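Search this board
Search
Advanced search

Board index > Hand-held gripper rigs > Setup and upkeep

Tag cube keeps creeping on the right-hand gripper

Posted 12/12/2018 by Sofia Margaritis

We run a pair of Bendeta hand-held grippers for recording table tasks. Each one has a tag cube, and the station software gets the gripper position from the cube. The left one has been fine since April. The right one fails the start check most mornings. I re-seat the cube, run the calibration, it passes, and by the afternoon it has drifted again.

What I have done so far:

New screws in the cube mount.
Swapped the USB cable.
Reprinted the tags and glued them on fresh.
Reinstalled the station software (Skundari, the current release).

The drift is always the same direction, toward the operator. The unit has 1,095 cycles on it since the last service. Is there a wear part in there I should be looking at?

Re: Tag cube keeps creeping
by Bence Orbán

Service interval on the jaw slide is 900 cycles, so you are over. I would start there. Pull the two fingers, clean the slide, look at the bushing. If the bushing has play, the whole front end rocks when the operator squeezes, and the cube rocks with it.

Re: Tag cube keeps creeping
by Thanasis Sotiropoulos

I don't agree with that. The cube mounts to the body on those units and the slide is a separate part. A worn bushing gives you bad finger width readings. It won't move the cube. Sofia, is your width reading steady?

Re: Tag cube keeps creeping
by Sofia Margaritis

Width reads steady, open and closed. I checked it twice today.

Re: Tag cube keeps creeping
by Bence Orbán

Then I may be wrong about the cause, but it still needs the service.

Re: Tag cube keeps creeping
by Wai-kit Fang

Before you take anything apart, how is the rig stored overnight? We had one hung up by the cable and the strain pulled on the housing screws. Same symptom, cube leaning a hair toward the handle. Also post a couple of views from your room. Lighting and reflections can look like drift if the tag detection is marginal.

Re: Tag cube keeps creeping
by Sofia Margaritis

They lie on a shelf at night, not hung. Two views from our room, one from a gripper and one from head height with both cubes showing.

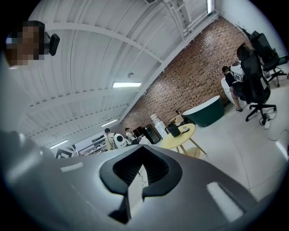
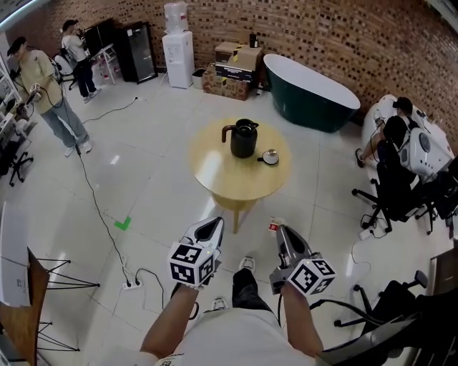
Re: Views from the room
by Wai-kit Fang

Thanks. The floor in the second one is glossy tile, and there are ceiling lights in the first. I would want to know if the tags wash out when you tip the cube back. Open the detection log and look at the corner error for each tag. If one face is much worse than the others, that is a light problem. If all of them shift together, the mount is moving.

Re: Views from the room
by Thanasis Sotiropoulos

Lights don't explain why the left one is fine. Same room, same floor, same operator. I would go straight to the mount plate under the cube. On the Makris plate there are two dowel pins and two screws. People replace the screws and leave the pins. If a pin hole has gone oval, the plate turns until the screw stops it, and you can tighten all day.

Also, keep the power strip off the walkway if you can. Someone will kick a plug out in the middle of a calibration and you will be back here with a different problem.

Re: Views from the room
by Wai-kit Fang

Same room doesn't mean same light. The right hand works at a different angle from the left. The log takes five minutes to read and the plate takes an hour. Read the log.

Re: Views from the room
by Sofia Margaritis

Read the log. All visible tags shift together. Corner error is low on every face, left and right grippers both.

So, the mount. I took the cube off and Thanasis has it. One pin is snug. The other drops out if I turn the plate over, and the hole is visibly longer one way. I had put new screws in next to it and never touched the pins.

What is the right fix? I can get a new plate but the lead time is 14 days.

Re: Views from the room
by Thanasis Sotiropoulos

New plate is the right fix. To keep working until then:

Clean both holes with alcohol and let them dry.
Put the loose pin back with retaining compound, a small drop, and wipe off what squeezes out.
Seat the plate against the snug pin first, then bring the screws up evenly.
Leave it overnight. Don't calibrate on it the same day.
Calibrate, then mark a line across plate and body with paint pen so you can see if it turns.

Re: Views from the room
by Bence Orbán

I would not use retaining compound on a plate that has to come off again in two weeks. You will fight it. A strip of thin shim in the long side of the hole holds well enough and comes out clean.

Re: Views from the room
by Thanasis Sotiropoulos

Shim walks out. I've had it happen. Use the low strength compound and some heat on removal and it comes off with no trouble. Keep the heat gun away from the tags.

Re: Views from the room
by Byung-chul Maeng

We have used both. Shim lasted us a few days under daily use, compound lasted until the new part came. Whichever you choose, run the start check at noon as well as in the morning and write the number down. Ours go in the Wolureo sheet, one row per check.

Re: Views from the room
by Sofia Margaritis

Went with the low strength compound and the paint line. Plate is ordered. Bence, I am doing the jaw slide service while it sits. The bushing looks all right but the old grease was stiff.

I'll post the noon numbers when I have a week of them.

Last updated by Sofia Margaritis: added result of log check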